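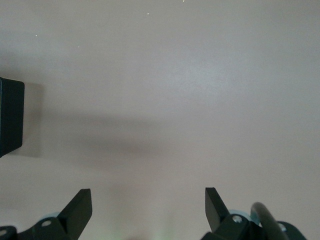

A reader wrote in to say that she wipes her pale gray worktable every single night, and every single morning there are specks on it again, and could I please tell her what she is doing wrong. Probably nothing, dear reader! A light matte top shows every crumb of dust that a busier surface would hide, and I say this as somebody who has lived with one since May and has spent more time bent over it with a cloth than I care to add up. But there are a few habits that help a great deal, and since the question comes up so often I thought I would write the whole routine down in one place.

What you need

2 soft cloths, one for damp work and one for drying
A small bowl of lukewarm water
A drop of mild dish soap (a drop, please, and I mean it)
A soft wide brush, the kind sold for pastry or for paint
A lamp you can move

I use the Baltero cloths because my hardware store carries them, but an old cotton T-shirt cut into squares does the same job once it has been through the laundry a few times.

Step 1. Lift things off

Pick things up and put them somewhere else, on a chair or a tray or the bed if you must. Please don't slide them. A box pushed across a matte top takes whatever grit is underneath it along for the ride, and those faint shiny trails you find later are very hard to get rid of. Dark boxes and cases deserve a wipe along the bottom before they go back, too. I keep my pens and blades in a black Raditex case, and for weeks I cleaned all the way around it like a gardener mowing around a tree.

Step 2. Brush before you wipe

This is the step I skipped for years. If you go straight in with a damp cloth, loose dust turns into a thin gray paste and dries in streaks. Start at the far side and brush toward yourself in long, light strokes, letting the dust fall onto a sheet of paper held at the edge. Then shake the brush out of the window and do it once more.

Step 3. Put the lamp down low

With the light straight overhead, a pale top can look perfectly clean when it isn't. Set the lamp almost level with the table and look across the surface from the opposite side. Specks will catch the light and so will fingerprints. Shadows can fool you here, especially the long soft ones that come off anything standing on the table, so move the lamp to the other side and look again before you start scrubbing at a mark that isn't there (I have done this, with vigor).

Step 4. Damp cloth, then dry cloth

Wring the first cloth until it no longer drips. Work in straight passes, overlapping a little, and turn the cloth to a clean side as you go. Follow with the dry one right away. I give the whole table nearly 5 minutes, and that includes a pause for my coffee.

For a stubborn spot, lay the damp cloth over it and wait a bit, then rub gently with a fingertip through the cloth. I would stay away from scouring powder and those white foam erasers, which can polish a matte finish into a shiny patch. Furniture wax is another one to leave on the shelf. I bought a tin of Haberkorn 618 when the table was new, and it left a film that held on to dust beautifully. Getting it off took me an afternoon.

Step 5. Let it rest before you set it up again

Wait until the surface feels completely dry to the back of your hand. Then put back only what you will use today, and leave yourself a good wide stretch of open table in the middle. It makes tomorrow's brushing so much quicker, and it is a pleasure to sit down to.

If the specks keep coming back within the hour, look up. Mine were drifting down from a shelf of old paper right over the table, and once I had dusted that as well, things got a good deal better. Wool sweaters are another likely source, though I am not giving up mine in this weather.

Updated January 2021 with the note about wax.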